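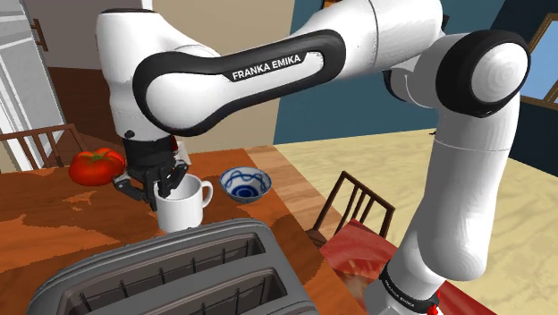 Minutes of the January meeting, Bakstead Community Garden

4 min read

Hi all, Shiuli here. I said I'd take notes this time and I did, on the back of a seed envelope and then on two more seed envelopes, so if I've got you down as saying something you didn't say, yell at me before the next one and I'll fix it.

Present: me (Shiuli Patwary), Joar Engström in the chair, Hanne Østergaard, Signe Engebretsen, and Aicha Bensaid, who came in at 7:20 because of the bridge. Eleven or twelve other plot holders, and please sign the sheet next time, I beg you.

Last month's minutes

Approved, with one fix. It was the north gate that sticks, and I wrote south. Joar has planed it twice now and it still sticks.

Money

Signe went through the numbers. We have $2,533 in the account after paying the insurance. Plot fees brought in $1,110 so far, with nine plots still owing (you know who you are, and so does Signe). She'd like everybody paid up by the end of next month so she isn't chasing people when the seedlings go in. I asked if we could take fees by phone and she said yes, she set that up in the fall and put it in an email. I have now found the email.

Water

This took up most of the evening! The bill for last summer came to $1,179, and that's with the hose bans. Joar wants to put in rain tanks behind the tool shed, two big ones, fed from the shed roof and linked at the bottom. He got a quote from Mokgethi for the tanks, the stands and the guttering, and it came to $4,000 installed. There was a bit of a silence after that.

Hanne thinks we could do the stands ourselves out of the old railroad ties, and that would bring the price down a good deal. Joar isn't keen on the ties, as they've been sitting in the mud by the compost since before any of us had a plot. We went back and forth on that for a long while. Aicha asked whether the shed roof is even big enough to fill two tanks, and we all looked at Joar, and Joar said he'd measure it.

I should own up that I was on the side of one tank and see how it goes. My plot is right next to the shed and I'd get the shade from them all afternoon, so take my opinion for what it's worth.

We agreed to get a second quote, this time from Mullent, for one tank with room to add another. Joar measures the roof. Hanne pokes the railroad ties with a screwdriver and tells us the worst. We vote next month. 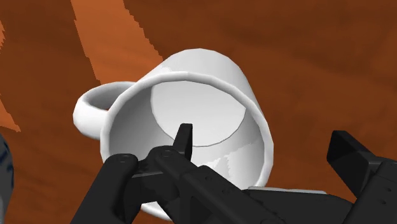
Aicha also wanted it written down that the standpipe by plot 14 drips all night and has done since October, and before we spend money on catching rain we might stop pouring the city water into the path. Fair point, and I've put it down word for word as near as I can. Joar has a washer for it somewhere in his truck.

Compost

The three bays are full. Please don't start a fourth pile next to them, as somebody has been doing. Bay one is ready to use and it looks lovely, dark and crumbly and hardly any eggshell. Help yourselves to two wheelbarrows per plot, and sift it if you're fussy. No more bread or cooked food, we've had rats again along the back fence.

The beans

Signe is ordering seed for everyone again and the list closes on Wednesday. The big question was whether to go with Brirutitz pole beans a third year running. I love them, they were still cropping when I'd given up on everything else, but Hanne says they got rust on her side both summers and she wants to try a bush type. In the end we're getting both. If you want garlic you've missed it, that was back in the fall.

Plots and waiting list

Two plots are coming free, 6 and 22. Plot 22 is mostly bindweed, and I want whoever takes it to know that going in. Signe will call the first four names on the list. We talked about splitting 6 into two half plots for people who want to start small, and pretty much everyone liked that, so we're doing it. Half the fee, same key deposit.

Any other business

The green wheelbarrow has a flat. The red one is missing. If it's at your house, just bring it back and we won't say a word.

Hanne's hedge trimmer is hers and not the garden's, and she'd like to be asked first.

Somebody asked about chickens. We did chickens last year, and the answer from the city is still no.

I asked for a bench under the plum tree. Joar said to come back with a price, so I will.

Finished at 9:05. Next meeting same place, 7 o'clock, and Aicha is doing the notes.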